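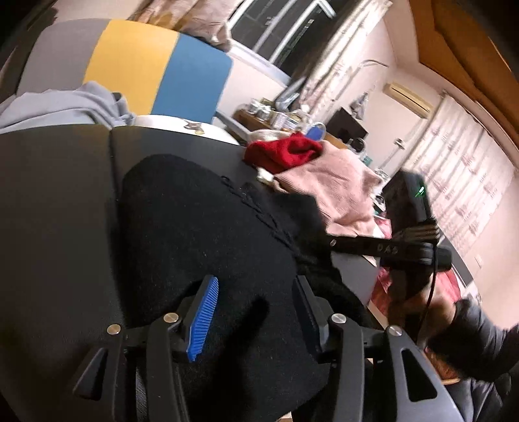
So I finally did the thing I've been threatening to do since January and spent a whole evening folding sweaters with two different sets of finger pads. If you came over from the Margaritis thread, hi! If you only read me for the bread posts, sorry, the next one is rye, I promise.

Quick catch-up. I've been recording folding demos with hand-held grippers, one in each hand, and the plan is to feed them to the little arm project Sosina and I keep calling Dristska (it was a typo in a folder name and it stuck). Up to now I used whatever pads came fitted and didn't think about it much. Then Sosina Gebretsadik looked through my last batch and wrote back one line: "why do you pinch everything twice?" Well. Because it slips, Sosina!

So, pads. The set I'm most excited about is the blue ribbed kind. I ran them against the dark ones I've had on forever, and for part of the night I also tried one of each on the same gripper, a blue one on the left jaw and a dark one on the right, just to see what would happen. I did 106 folds altogether, which sounds very scientific until you know that I stopped there because it was late and my thumb hurt.

Blue on both sides grabs knits like crazy. The fuzzy black one I use as my test piece was always the worst of the pile, because the jaws would close and come away with a bit of fluff and nothing else. With the ribs I got the hem on the first pinch nearly every time. The trouble comes when you want to let go. The ribs hang on to the loops a little, so you open the jaws and the sleeve comes up with you, and now you've unfolded the thing you folded. I said some words. They're on the recording.

Dark on both sides lets go beautifully and misses a lot, same as ever.

And the mixed pair, which I only did as a joke, is the one I kept going back to! The ribbed side does the holding and the other side sort of slides out of the way when you open up. I had to learn to come in with the blue pad underneath the fabric, and it took me 8 tries before that stopped feeling backwards. After that I was quicker than with either matched pair. Not by a ton. The pale pink sweater went from a pain to a pleasure, and the red knit still balls up no matter what I do to it.

Things I noticed about the grippers themselves while I was at it:

The pivot screws work loose. I tightened them before I started and 70 folds in I could feel play in one of the jaws, just a tiny wobble when I closed on something thick. I've ordered thread locker from Sastetti, the only place near Trellville that has it in the small tube.

Cable management is still my enemy. When I cross my hands for the sleeve fold the cable off the right one drags over the fabric and nudges whatever I just laid down. I'm going to try clipping it to my forearm. If you've done this and it's a terrible idea, tell me now.

Check your light before every take. I lost 2 good folds because I assumed the thing was recording and hadn't looked.

Dark clothes on a dark desk are a bad choice if you want the software to find an edge. Sosina has told me this before. I have a white sheet somewhere and I'm going to use it next time.

Next round will be towels and those awful slippery gym shirts, with the mixed pads on both hands. I also want to try swapping the sides, blue on the right, because I'm right-handed and I have a hunch it matters. I'll put the fold times up once I've cleaned out the takes where I'm talking to myself.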